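Chapter 14
When the Arm Stops: Faults Around Live Power

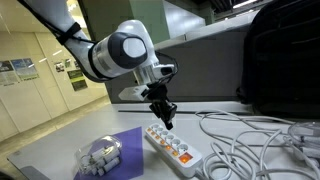 14.1 The Vollitz Bench Fault

In May, an arm on a plug-sorting bench at Vollitz closed its gripper on a power strip that was switched on. The controller logged fault 47 and held position. Jolene Baxter, the shift technician, reached in to free the strip before cutting the power. She was not hurt, but the arm moved 2 centimeters while her hand was under it.

This chapter follows her report. Section 14.2 covers loose cables within reach of the arm, and Section 14.3 sets out the order of shutdown. Read the fault table on page 28 first.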